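Plirutach has moved its draw checks to a second site, and retailers have begun asking what that means for slow prize claims. The lottery operator's head of draw systems answered questions by phone in July.

"A ticket gets scanned at the counter and the terminal sends a request to Skestine," she said. "Skestine is the validation server. It replies in under 2 seconds or the terminal times out."

There are 338 terminals on the network. Of those, 11 still run the older Manalo software, which retries a failed request only once.

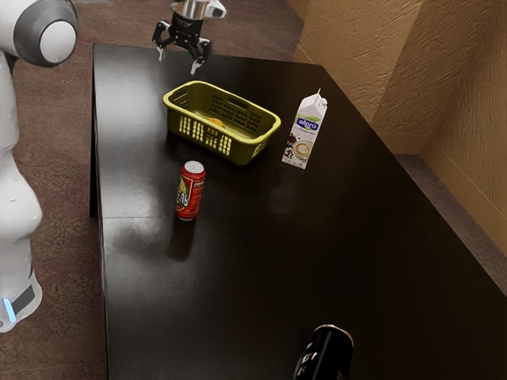 Asked whether a timeout could void a winning ticket, she said it could not. "The ticket record is written at sale. A failed scan changes nothing in that record. The clerk scans it again."

The second site, in Plalten, holds a full copy of the sales log, updated every five minutes. She would not say when the last Manalo terminals will be replaced. "Parts are on order," she said. "Until then, those stores should restart the terminal before opening."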